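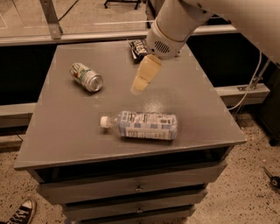
2. What the money would buy

Our group was asked to say whether the department should spend 2,000 dollars on a second gripper and a set of spare fingers before the recycling sorting project moves into its next term. The request came from the first term's team, who wanted the new gripper ordered by March. We started out in favor. After going through the quotes and the shop log we are much less sure. The sorting task as it stands uses a drink can, a water bottle and a snack wrapper on top of the old gray drawer cabinet, and a can lying on its side is a very different thing to pick up from a can standing on its base. The first team's proposal treats these as one case. It has a single line that says "cans" and a single success figure next to it, and we could not find out which way up the cans were for that figure.

2.1 The quotes

We asked two suppliers. Brollura offered a complete gripper with wider travel, two sets of fingers and a mounting plate, and the total used up the whole 2,000. Urkent offered finger sets only, at 135 dollars a set, to fit what we already have. Shipping was included in both. Delivery was 17 days from Urkent. Brollura would not put a delivery date in writing, and when Rommel Calimlim called them he was told that it depends on stock. We think a supplier who wants the full amount up front should be able to name a week.

The Brollura brochure says the gripper handles "all common household containers." We asked for the list of containers they tested and did not receive one. Until we do, we are giving that sentence no weight in the comparison.

2.2 Do we need wider travel?

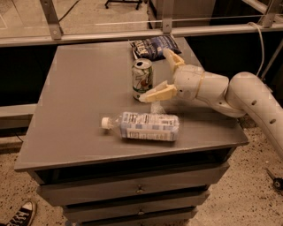 The main argument in the original request was that the present fingers do not open far enough. We doubt it. With the fingers apart there is room for an upright drink can between them, and nothing else on the object list needs much more than that if the arm comes at it from a sensible angle. Milagros Espiritu went through the shop log for last term and sorted the failed picks by the cause that was written down. Of 31 failures, only four mention opening width. The rest are put down to the arm going to the wrong place, to slipping, or to nothing at all, because the cause box was left blank. A wider gripper will go to the wrong place just as well as a narrow one.

Slipping is a fair complaint, and it could be a finger problem. Softer or rougher pads might fix it. That points to the 135 dollar item, and we would want to see one set tried before anyone orders a second.

2.3 Costs left out of the request

The request has no line for the work surface. The cabinet is what was on hand and it does the job, but if the project adds heavier objects somebody should check that it stays put. There is also no line for replacement objects. Cans dent and wrappers tear, and the first team apparently paid for theirs out of pocket, so there are no receipts to work from.

Training time is missing too. The Plodville campus lab, which bought a similar package, told us they spent most of a term rewriting their grasp settings. We have not checked that against their records and it may be an exaggeration, but even half of that would eat our schedule.

2.4 Recommendation

Buy one set of fingers from Urkent now. Hold the remaining 1,865 dollars. Run the Nechyporuk pick test, with cans upright and cans on their side logged separately, and make the cause box required on the form. If width still shows up as a main cause, we will support the Brollura purchase, provided they commit to a delivery date and send the container list.

Rommel disagrees on one point and asked that it be recorded. He would rather buy two sets at once in case the first is damaged during fitting.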